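Patlow Desk Label Printer Review: One Year In

Posted by Everaldo Fagundes in Home Office & Workshop

I bought the Patlow last October after my third handheld label maker died, and I've been meaning to write this up ever since. Short version: I love this thing. Longer version below, including the parts that bug me.

What it is

The Patlow is a small thermal printer that sits on your desk and prints on rolls of sticky labels. No ink, no ribbon. You plug it into the wall, connect it to a computer or phone, type something, and a label comes out the front. I paid $118 with one starter roll in the box. Refills are 100 labels each in the medium size, and they come in a few widths, all of them white. If you want colored labels you have to go to another brand, and I haven't tried any of those.

I came to it from the kind of label maker you hold in both hands and type on with your thumbs. Those are fine for a fuse box. They are not fine for a basement full of screws, seed packets, paint cans, camping gear and two generations of Christmas lights — trust me!

Setup

Took me less time than finding a free outlet. The cover pops up, the roll drops in with the labels facing up, and you feed the end through until it grabs. It wastes two labels every time you change the roll while it figures out the spacing. The Vurinby I had before wasted four or five, so I'm calling that progress.

The phone app is plain and quick. You pick a size, type your text, choose big or bigger, and print. It remembers everything you've ever made, so when I need another "wood screws, long" I just scroll back and tap it. The computer version does more (you can load a spreadsheet and print a whole batch) but it looks like it was drawn up a long time ago and never touched again.

Print quality

Crisp! Small numbers are where the cheap printers go to mush, and on the Patlow I can read a date at the bottom of a spice jar without my glasses. QR codes come out sharp too. I use those more than I thought I would. Each of my storage bins has one, and scanning it pulls up a list of what's inside, so I don't have to drag six bins off the shelf to find the tent stakes.

Thick black areas are a little gray at the edges if you print fast. Slow it down one notch in the settings and that goes away.

Do they stay on?

Mostly yes. On plastic, glass and painted metal they've held great, even on the jars that go through a lot of hand washing. On bare cardboard they lift at the corners after a month or so, and on anything with a rough, grainy finish you need to press hard and hold for a few seconds. I wipe everything with rubbing alcohol first. My sister in Bastos doesn't bother, and hers seem to do just as well as mine.

They do fade in sunlight. The one on my mailbox was gone by spring. Keep them indoors, or put clear packing tape over the top.

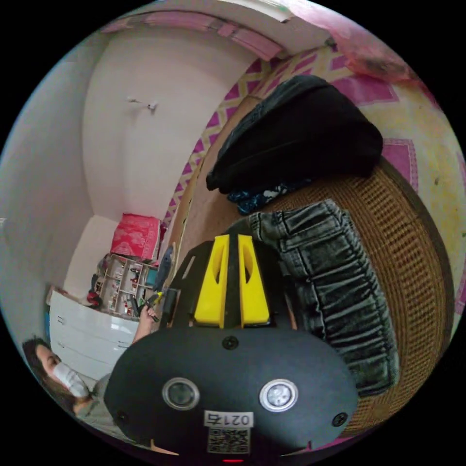 Number label up top, QR code sticker right beneath it.

My numbering habit

If you're going to label a lot of stuff, start with numbers and put the names in the spreadsheet. I did it the other way around and had to redo two whole shelves when "misc cables" turned into three different bins. Now everything gets a short number in big type with the code under it, and I can change what's in the bin without printing a thing.

What I don't like

The power cord is too short. The cutter is a plain tear bar, so you get a slightly ragged edge if you pull up instead of sideways. And the app asks you to rate it about every other week, which makes me want to give it one star out of spite.

Also, no battery. I carry labels down to the basement in a shirt pocket like an old-time grocer. The Namenberg portable runs on a battery, but I borrowed one for a weekend and the print was noticeably fainter.

Would I buy it again?

Yes, the same day. The counter in the app says 3420 labels so far and I've had one jam, on a Friday night, which was my fault for putting the roll in backward. If yours jams, turn it off before you open the cover and pull the strip out the way it went in.

Rating: 4.5 out of 5. Half a point off for the cord.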